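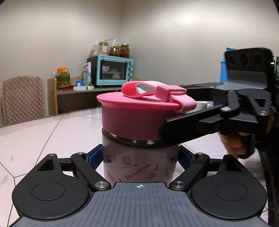

greenpen_y6
I'd keep the weekly spelling test but stop sending the list home on a Monday. Ours go home on a Thursday with the test the Thursday after, so they get a full week including the weekend. Marks went up a bit. Whether the words stay in their heads is a separate question.

tidewrack
Thanks. To repeat what I asked at the start, now that the thread has been moved to Literacy: we are a two-form primary in Brellbridge and the head wants every year group on Badunon by January. It is 21 words a week from Year 3 upwards, all on one pattern, with a test on the Friday. At the moment we do ten words and a dictated sentence. Has anyone used Badunon for a full year, and did it show in their writing?

margin_notes
Used it for 2 years in Year 5. The lists are sensible and the teacher book is clear. It didn't show in their writing for us. Children who got full marks on the test would spell the same word wrong in a story the following week. We dropped the test in the end and kept the lists for teaching.

greenpen_y6
That happens with any scheme though. It isn't the test's fault if nothing is done between the test and the story.

margin_notes
Partly true. But with 21 words the test and the marking take up most of the session on a Friday, so there isn't much time left to do anything in between. Ten words and a dictated sentence is better in my view and I'd fight to keep it.

halfterm_hal
Disagree with the above. The longer list suits the pattern work. With ten words you only meet the common examples and the children learn them as ten separate words. With twenty-odd they start to see that "-cious" and "-tious" behave in a certain way. My class can explain why a word is spelled as it is and they couldn't before.

tidewrack
What do you do about the lowest group? We have several who would get four or five out of 21 each week and they know it.

halfterm_hal
They get a shorter list from the same page. Badunon marks the core words with a dot. Mine do the dotted ones and any others count as extra.

chalkface2
The dots only start in the Year 4 book. Check before you promise parents anything. Year 3 has no dots and you have to choose the words yourself.

halfterm_hal
Fair point, I've not taught Year 3.

roomfourteen
We went the other way and took the words from the children's own work. Each child has a page at the back of the writing book, we underline the misspelled words when marking, they copy them out correctly and test each other in pairs. No scheme, no cost. It needs checking or they copy them wrong.

margin_notes
How do you show coverage of the statutory list if each child has different words?

roomfourteen
Tick sheet stuck inside the cover. It is a bit of a pain.

chalkface2
We put ours into Werkine, which lets you enter a class list and gives you a grid by word. It took an age to set up. The grid is useful at parents' evening and I don't look at it otherwise.

tidewrack
Budget is the other thing. The quote was 346 pounds for the pupil books for one year group, and they are write-in books, so that comes round again every year. Is there a photocopiable version?

greenpen_y6
Not for Badunon. Echevarría do a photocopiable spelling pack, older, black and white, plain layout. The dictation passages in it are good. The Year 6 ones are on the long side so I cut them in half.

margin_notes
Seconded on the Echevarría dictations. If the head insists on the lists, you could teach from one teacher book with the words on the board and use ordinary exercise books. That's what we did in the second year and the children didn't miss the write-in ones.

tidewrack
That might get past him. I'll ask if Year 5 can trial it for a half term with the dictated sentence kept in, and compare a piece of writing from before and after.

halfterm_hal
Make it a full term. Half a term only gets you through six patterns.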